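Folding on a cloth, part two

In the last post I went through sorting and wash temperatures, and the comments were mostly on one point: why I fold on a covered table and not on the bare top. Fair question. I have used both for long enough to have a view.

A bare table is slippery. Cotton slides on it, so the first fold drags the layer underneath and the side seams drift apart. With a cloth down, the bottom layer stays where it is put and only the top layer moves. The cloth need not be ironed. Broad, shallow wrinkles make no difference to a shirt, though a hard crease directly under the collar does, and I pull those out before starting.

Colour matters more than I expected. A dark blue garment on a pale green cloth shows its outline at once, sleeves included. On my old navy blanket I lost the cuffs constantly.

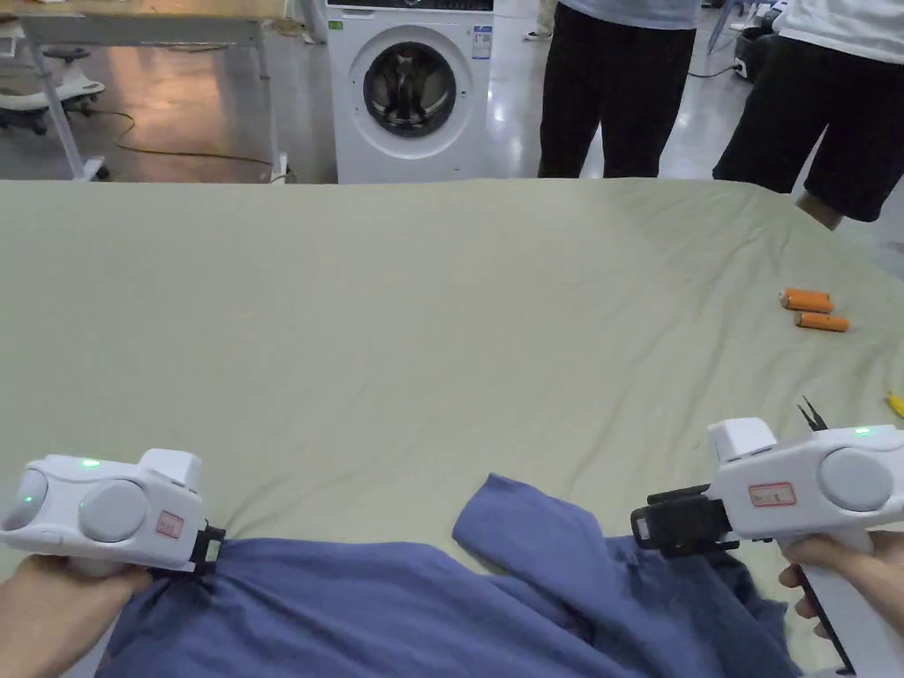 Washing machine behind the table, blue garment still to be folded.

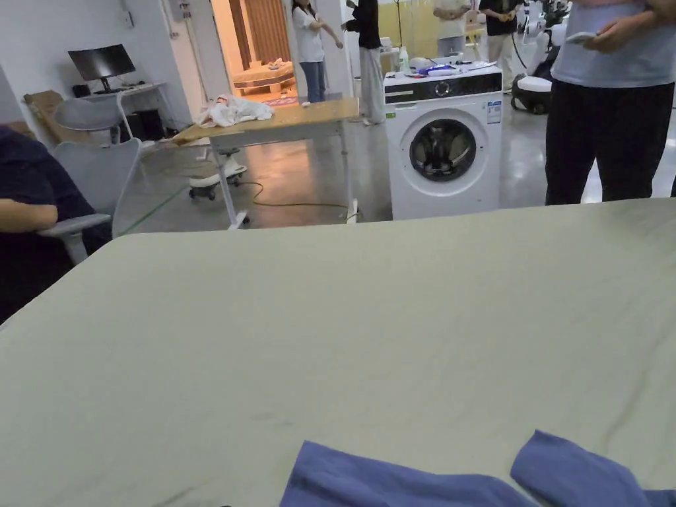

Premby, September 16, 2022

The blue one is the usual problem. A garment that has been dropped in a heap has no obvious top, and pulling at whichever flap is nearest tends to tighten the bunch. My order of work is as follows. Find an edge, any edge, and follow it until it meets a seam. Follow the seam to a shoulder. Lift by both shoulders, let the rest hang, then lay it face down with the hem towards you. Sleeves go in across the back, one over the other, and the sides follow to the same line. Fold up from the hem in two stages.

If the two sides do not match after the sleeves are in, open it again. Correcting it later takes longer — the error doubles with each fold.

I timed a batch of 15 shirts done this way against the same batch done on the bare top. The cloth saved nine seconds a shirt. That is a small figure, but the piles were also squarer, and they fitted the shelf without being pressed down.

Umesh Rawat wrote to ask whether the distance from machine to table is worth bothering about. In my opinion, yes. Keep the table near enough that a load can be carried across in one trip, and leave space to open the door fully. A second, smaller table on wheels is useful for anything waiting its turn. I would put whites there and keep the big surface for whatever is being folded.

Two readers asked about cloth weight. Mine is a medium cotton from Loltex, washed with the towels. Anything lighter creeps towards you as you work. Anything heavier is a nuisance to dry. I have not tried felt.

Trousers will be in the October post, along with fitted sheets if I get a method I trust.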